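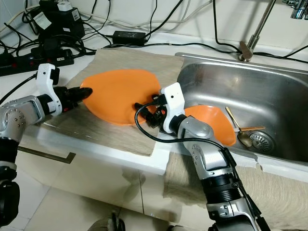
Das Tuch neben der Spüle
Warum das Abtropfgestell auf einmal als überflüssig gilt, und was davon zu halten ist

Es gibt in der Küchenwelt alle paar Jahre einen Gegenstand, der wegsoll. Erst war es der Brotkasten, dann der Messerblock, jetzt ist das Abtropfgestell an der Reihe. Ein Stück Stoff genüge, heißt es, am besten Leinen, am besten naturfarben, flach neben das Becken gelegt. Darauf das Geschirr, fertig. Der Händler Stiltia führt inzwischen ein Tuch mit dem Namen »Irkham«, das nichts anderes tun soll, als neben einer Spüle zu liegen, und verlangt dafür einen Preis, für den man früher das Gestell samt Besteckkorb bekam.

Ich misstraue solchen Dingen grundsätzlich. Ein Geschirrtuch ist ein Geschirrtuch. Wer es hinlegt und einen nassen Teller daraufstellt, hat nach kurzer Zeit einen nassen Teller auf einem nassen Tuch. Die Befürworter sagen, man müsse eben gleich abtrocknen. Das stimmt, aber dann braucht man das Tuch zum Abtrocknen und nicht zum Drunterlegen, und schon sind es zwei.

Trotzdem habe ich mir die Sache angesehen. Die Prospekte zeigen zwei weiße Tassen auf einer Arbeitsplatte, auf der sonst nichts steht. So sieht es nirgends aus, wo gekocht und gegessen wird. 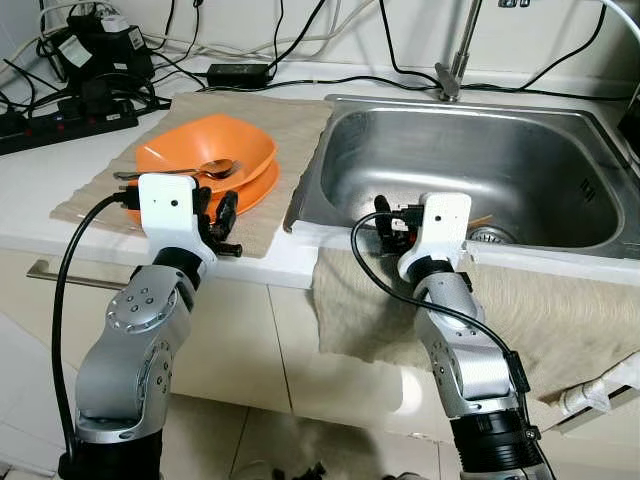
Zwei orangefarbene Schüsseln, ein Löffel, ein Tuch. Hinten auf der Platte Steckerleiste und Kabel.

Gestapelt wird auf so einem Tuch fast zwangsläufig. Das Gestell zwingt jeden Teller in seinen Schlitz, das Tuch zwingt zu gar nichts, also landet das eine Stück auf dem anderen, und oben quer liegt noch der Löffel. Zwischen zwei Schüsseln, die ineinanderstehen, kommt kaum Luft. Wer sie nass so stehen lässt und am nächsten Morgen auseinandernimmt, weiß, was ich meine. Bei Kunststoff ist es schlimmer als bei Porzellan, weil er die Wärme des Spülwassers schlechter hält und die Tropfen einfach sitzen bleiben.

Die Gegenseite hat allerdings auch nicht viel zu bieten. Im Küchenstudio Bellamy stand ich vor einer Wand aus Gestellen in Chrom, Bambus und mattem Schwarz, manche zweistöckig, und keines davon hätte ich putzen wollen. In der Auffangschale sammelt sich nach einer Woche ein Belag, über den in den Katalogen kein Wort steht. Das Tuch wirft man bei 60 Grad in die Maschine. Diesen Punkt muss ich ihm lassen.

Bleibt das Besteck. Für einen großen Teller findet sich immer eine Ecke, mit Löffeln und Gabeln ist es schwieriger. Auf dem Stoff rutschen sie unter den nächsten Rand, und was noch im Becken liegt, übersieht man gern.

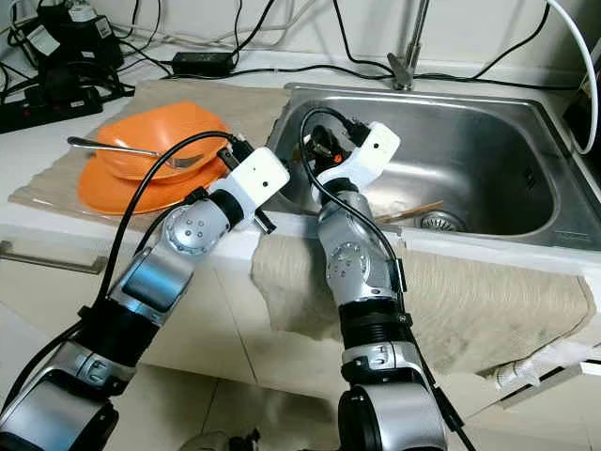 Am hartnäckigsten sind dabei die dünnen Sachen, Stäbchen, Strohhalmbürsten, Kuchengabeln. Ein Besteckkorb löst das, ein Tuch löst es nicht, und die Empfehlung von Stiltia, man möge ein zweites Tuch »eigens für Kleinteile« anschaffen, halte ich für Verkaufsprosa. Holz sollte ohnehin nicht lange in der Spüle bleiben. Dafür braucht es keinen neuen Artikel im Sortiment, nur jemanden, der hineingreift.

Überhaupt scheint mir die Frage falsch gestellt. Ob Gestell oder Stoff, entscheidend ist die Reihenfolge. Zuerst die Schüsseln, denn sie nehmen den meisten Platz weg, und zwar schräg gehalten, damit das Wasser über den Rand abläuft, solange sie noch über dem Becken sind. Danach die Teller. Besteck zum Schluss, gesammelt und sofort trockengerieben.

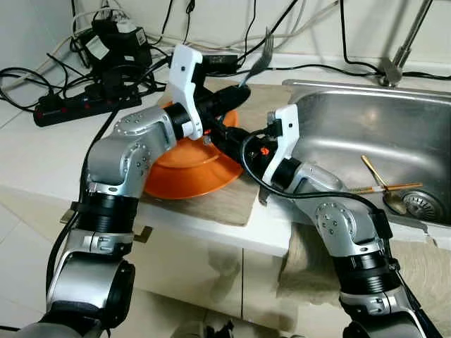 Schüssel gekippt, Gabel darüber. Löffel und Stäbchen liegen noch im Becken.

Mein eigenes Gestell steht vorerst weiter da, wo es immer stand. Im September will Stiltia das »Irkham« in einer dickeren Ausführung bringen, mit Waffelstruktur und Aufhänger. Ein Handtuch also.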